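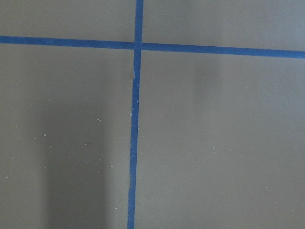

Short Fiction

The Nilgate Road

Usha Rao drove up to Caltdale with the windows down because the heater in the rental would not turn off. It was a four hour trip and she had the radio on for the first hour and then turned it off. Her mother's house had been sold. The buyers wanted the keys by noon the next day, and the agent had said over the phone that there was one more box.

"What kind of box?" Usha had asked.

"Cardboard," the agent said. "It was up in the crawl space. It's got your name on it."

She had spent most of June clearing that house and had thought she was done with it. She had done the kitchen first, then the bedrooms, then the garage, which took as long as everything else put together. Her brother had flown in for the funeral and flown out again. He told her to keep whatever she wanted and send him the bill for the dumpster, and she did both.

The road into town came in past the old Nilgate mill and over the river. The mill had been apartments for a few years now. When she was a girl it made work gloves and her mother ran the office there, first the phones and then the payroll, until it closed in 2000. On the last day the manager gave every person in the building a dozen pairs. Her mother had worn nothing else in the garden after that. Usha had found the last pair on a nail in the garage and put them in her own bag, and they were in the trunk of her real car at home, under the jumper cables.

She stopped at the diner on Unnithan Street because she did not want to get to the house hungry. A girl of maybe nineteen took her order. The menu was new but they still had the grilled cheese with tomato. Usha ate it with the crusts on and drank two cups of coffee, and when the girl asked if she was visiting family she said yes, it was easier.

It was getting dark when she pulled into the driveway. There was a light on over the porch. The agent had left the box just inside the front door and a note on top with the time she would come by in the morning. The house smelled like paint. Usha stood in the hall with her coat on and listened, and there was nothing to hear except the refrigerator, which the buyers were keeping.

The box had held canned peaches once. USHA was written on the side in her mother's capitals. She sat down on the bottom stair and pulled the flaps open.

On top was a school sweater, which the moths had been at. Under that were some report cards held with a rubber band that fell apart when she touched it. Under those was a radio.

She knew it right away. It was the Jovau, the little gray one with the handle. It had sat on the windowsill over the sink all the time she was growing up and then at some point it had not. She had never asked where it went. She set it on her knee and turned the dial with her thumb, and the orange needle moved along behind the plastic the way it always had.

There was an envelope taped to the back. It was not sealed. Inside was a single sheet from the pad the mill used to give away, with the glove at the top of the page.

Usha, it said. You asked me for this when you moved out and I said no because I was using it. Then it broke and I was embarrassed to give you a broken radio. I had it fixed at the place by the bank. He charged me too much. It works now. Call before you come up, I might be out. Mom.

There was no date on it. She turned it over and there was a list on the other side - eggs, stamps, bulb for hall - with the eggs crossed off.

Usha tried to remember asking for the radio. She remembered the day she moved out well enough. It had rained and the two of them had carried the mattress down the front steps with a shower curtain over it, and her mother had kept saying to lift with the knees. They had an argument about the mattress and another one about the route. She could not remember saying one word about a radio. She must have said it in the kitchen, at the end, when she was looking around for something to say.

She looked in the back of the radio for batteries. Somebody had taken them out, which was like her mother, who took the batteries out of everything. The cord was folded up and held with a twist tie. She carried it into the kitchen and plugged it in by the sink and turned it on.

It worked. There was a man reading the prices for hay. She let him finish. After that came the weather, and then a song she did not know, with a lot of fiddle in it.

She had not planned to stay at the house. She had a room reserved out at the motel by the highway. But she took her coat off and put it on the counter, and she looked through the rest of the box while the radio played. There was a jump rope. There was a plaster handprint with a crack across the palm. There was a savings book from the Caltdale bank with her name on the cover, and the last entry was in her mother's writing and not the teller's. It showed a balance of $410. She had closed that account herself when she was seventeen to buy a bicycle and a pair of boots, and she had gotten a good deal less than that.

She read down the column. Her mother had gone on writing in it, in pencil. Five dollars, five dollars, ten. There was no bank stamp beside any of it. It seemed to be money she had meant to put in, or had put somewhere else. Usha shook the book and looked in the box again and felt along the bottom under the flaps, and there was nothing there.

She thought about calling her brother. It was late where he was. She called anyway.

"Did Mom ever give you a savings book?" she asked.

"I don't think so. Why, was there money?"

"No. She was keeping it up in pencil."

He was quiet for a second. "She lent me some," he said. "When I lost the job. She said it was from a fund. I figured it was a thing at her church."

"How much?"

"I don't know, Usha. A few hundred. I paid back 100 of it." Then he said, "Do you want it?"

"No," she said.

"I could send it."

"I said no. Go to bed."

She stood holding the phone after he hung up. The song had ended and another one had started. Out the window over the sink she could see the neighbor's kitchen, and the neighbor in it, drying a pot. The man looked up and saw the light on and raised the towel. Usha raised her hand back. She did not know his name. He had moved in after she left, and her mother had only ever called him next door.

She called the motel and told them she would be late, but to hold the room. Then she packed the box again. She put the sweater in the bottom this time and wrapped the handprint in it. The report cards went in, and the jump rope. She kept the savings book out and put it in her coat pocket.

The radio she left on the windowsill while she went around and checked the doors. The back one had always stuck, and somebody had planed it so it closed without a push. She opened it and closed it a few times. Then she went upstairs and looked in each of the rooms, turned the lights off behind her, and came back down.

In the morning the agent was early. Usha had already been to the motel and slept and come back, and she was sitting on the porch steps with the box beside her and the keys in an envelope.

"Was it anything good?" the agent asked.

"A radio," Usha said. "She had it fixed."

The agent said that was nice, and that her own mother never threw out a thing either. She counted the keys and wrote down the number. There was one missing, the little one for the mailbox, and they both went in to look for it and found it on the hook in the hall, where it had always been.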